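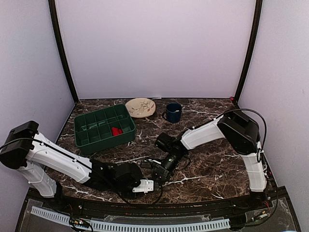

Do I need to know how to program to collect examples with the Virk station?
You need to be able to plug in a power strip and follow a checklist. The software that comes with it handles the recording and saves each run as its own file.

I've been selling bits and pieces for robot learning at Iltix for a while now, and the Virk is the one I get the most mail about. It's a tabletop station with two small arms, built for one job: getting you a pile of good demonstrations that a model can learn from. You move the arms through a task, hit the pedal, reset, and go again. And again. (Bring coffee!)

My own starter task is tidying up. I use a divided tray, a plate, a mug and something soft, usually a red cloth, because soft stuff is where a policy really struggles. A mug keeps its shape all day long. A cloth lands differently every single time, so you want lots of runs with it folded, bunched up, near the tray, far from the tray – whatever you can think of.

The wrist view is the part I'd never give up. An overhead camera is great for where things are, but the gripper often hides the very spot you care about. Up close you get the fingers and the fabric between them, and that's a lot more useful to a model trying to learn a pinch. Quick moves will smear the background, so slow down a little on the approach.

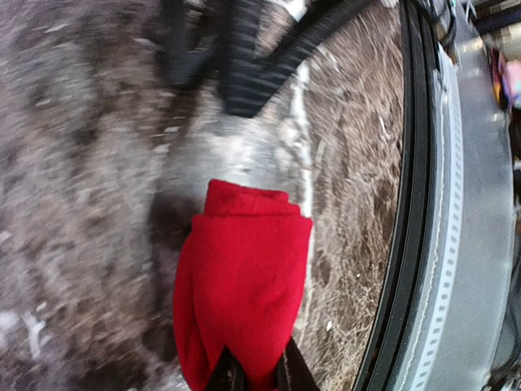
What you get

Two arms with grippers
Wrist camera and fixed camera mounts
Foot pedal for start, stop and discard
Disach recording software, 5 seats
Power supply and spare fingers

How many runs should you plan on?

For one simple pick with one object, I'd start at 700 and see how the model does. For anything with cloth I go to 1000 before I even bother training. Please use that discard button! A sloppy run you keep is going to come back and bite you later, and it only takes a second to toss it.

Shipping

Stations leave our Graltberg shop 16 days after you order. The next batch is set for March, and you can reserve one with the form at the bottom of the page.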